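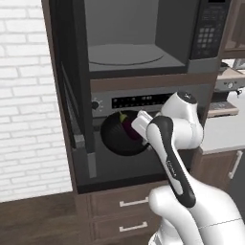
Render of the kitchen end, brick wall and tall cabinet with the microwave

Hi all,

Sorry for the slow answer, I've been on nights and my inbox got away from me. Quoting Loan's message so everyone has it in front of them:

> From: Loan Lý
> To: press-safety list
> Did anybody go to the Stuvus talk on freelancers and hostile environment cover? I couldn't get away from the desk. My main question is whether they said anything on local fixers, because our policy at Onus only names the reporter and the photographer. Also, is the refresher course still five days? Thiện says it has been cut down.

I went, and so did Huệ, though she had to leave before the questions. I took seven pages of notes and I can read most of them.

Fixers first. Yes, they came up, and it got a bit heated! The woman from the insurance side said a fixer can go on the same policy if you name them before travel and give a next of kin. What you can't do is ring up from the road and add somebody you met that morning — which, as Ruoxi pointed out from the back row, is how half of us find our drivers. She didn't get much of an answer. I'd go back to your desk and ask for the names to be added now, even if you only might use them.

On the course, Thiện is half right. It's still five days if you've never done one. The refresher is down to two, with the first aid kept in and most of the map work dropped (a shame, I thought the map work was the best bit). The price for freelances is £274 and you bring your own lunch. Molefe are running the next one in March and they had a waiting list when I asked, so get your name down soon if you want it.

The other thing I wrote down with a big star next to it was check-in calls. Thịnh talked us through how his desk does it, with one person at home who holds the phone numbers, blood groups and the route, and a set time after which they start ringing people. He was very firm that it shouldn't be the editor, who will be in a meeting when it matters. We tried something like that two years ago and let it slide, and I'd like to start again.

Does anyone still have the old contact form? I had it on the laptop that died. Failing that I'll type up a new one at the weekend and send it round.

Oh, and Loan, I've still got your vest. It's in the hall cupboard, come and get it whenever.

Cheers,
Maeve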